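Altgate Cell, Pre-Run Checklist: Control and Perception Stack
Form 425, rev 3. Release under inspection: Nomlow planner, build 1878. Perception: Zurora.

Complete in order. Mark each line OK, HOLD or N/A. A HOLD in section 1 stops the inspection.

1. Motion and gripper commands

1.1 Speed cap loaded from the cell config, not from the user profile. OK
1.2 Soft limits match the signed copy. OK
1.3 Gripper open command sent before any descent. OK
1.4 Hover waypoint present in every pick plan. OK
Comment: The last build dropped the hover waypoint when the planner timed out and fell back to the cached path. The fallback now rejects any path without one.

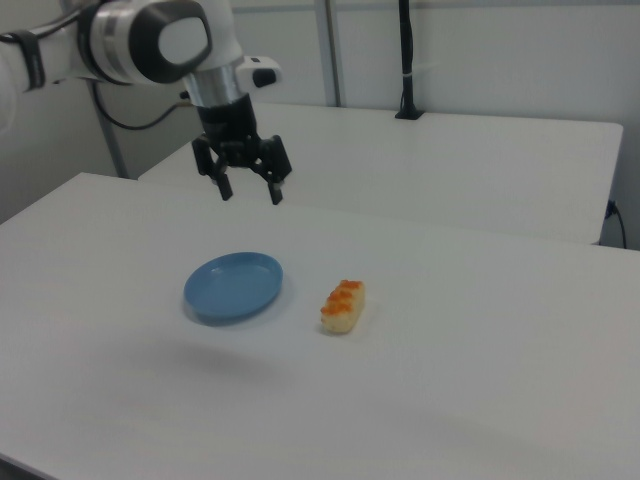

Item 1.4. Arm at hover, fingers open, plate and sushi piece on the table.

2. Stop behavior

2.1 Software stop accepted in every planner state. OK
2.2 Watchdog trips if the control loop misses 3 cycles. OK
2.3 Restart after a stop requires a fresh plan. HOLD
Comment: After a stop the planner offered to resume the old plan. The prompt has to go. Filed against the planner, must be fixed before unattended runs.

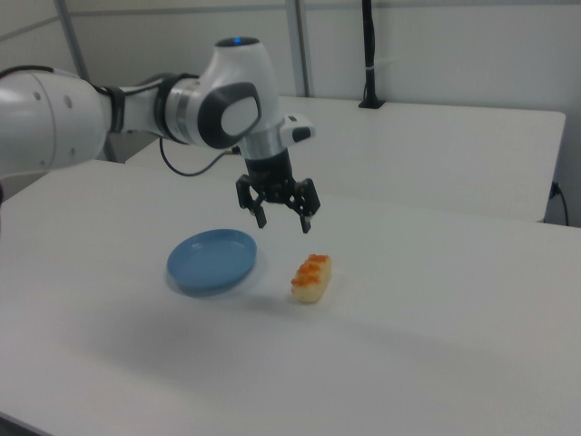 2.4 Stop events written to the log with the active plan number. OK
2.5 Log survives a controller reboot. OK
Comment: Log rotation is set to 40 files. Leave it there until the September review.

3. Perception

3.1 Calibration files loaded for all camera views. OK
3.2 Detector returns one plate and one food item, no duplicates. OK
3.3 Table mask current. HOLD
3.4 Stale detections cleared between episodes. OK
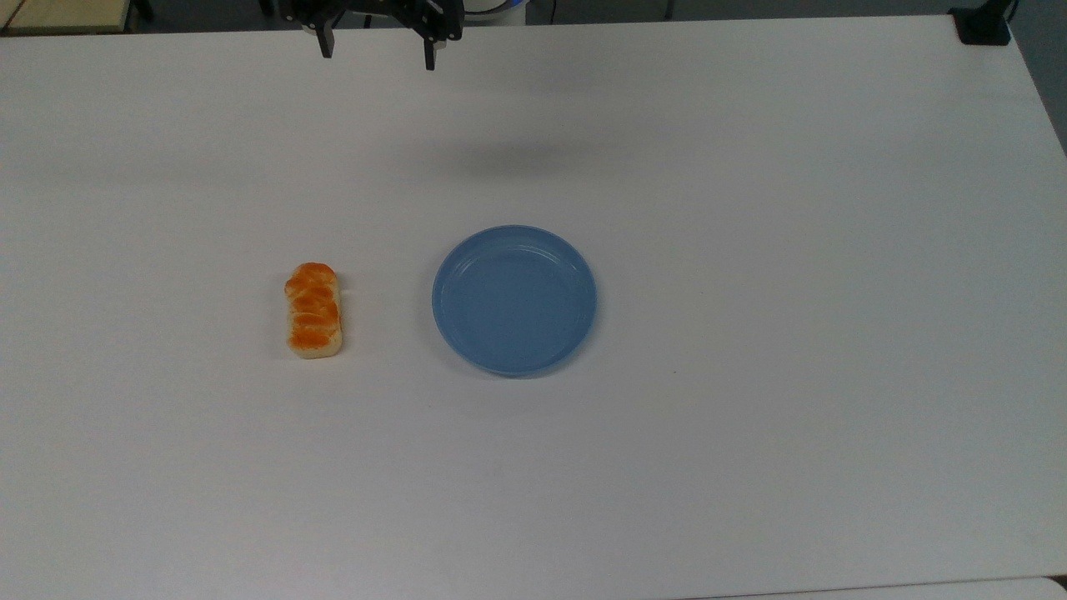

The table mask was drawn before the last calibration and needs to be redone for the overhead view. Zurora uses it to throw out anything detected off the work surface. The new mask should follow the table edges closely and leave out the black clamp at the far edge. Small marks on the top also need to stay below the minimum blob size, including the dark dot to the lower right of the plate. Do not raise the threshold to hide them before checking it against the smallest item in the object list.

4. Collision model

4.1 Both tables present in the planning scene. OK
4.2 Posts and clamps entered as solid boxes with padding. OK
4.3 Cable keep-out zone enabled. OK
4.4 Kyriakidis collision checker running at full resolution. OK
Comment: Someone had left the checker on the coarse setting from a bench test. Changed back and saved to the cell config.

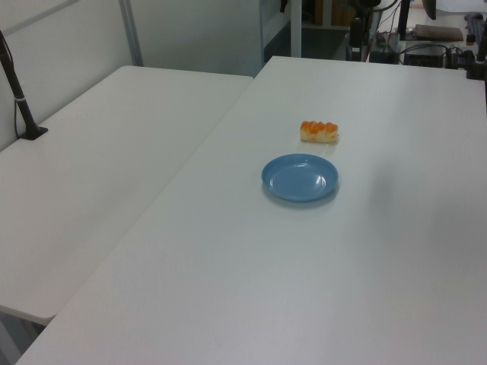
Can the coarse setting be used to shorten planning time during a demo?
Use the full setting whenever the arm is powered. Coarse is for simulation only, and the launch file should refuse it on hardware.

5. Release

5.1 Open HOLD items: 2.3, 3.3.
5.2 Attended runs at reduced speed: allowed.
5.3 Unattended runs: not allowed until both items are closed and sections 2 and 3 are repeated.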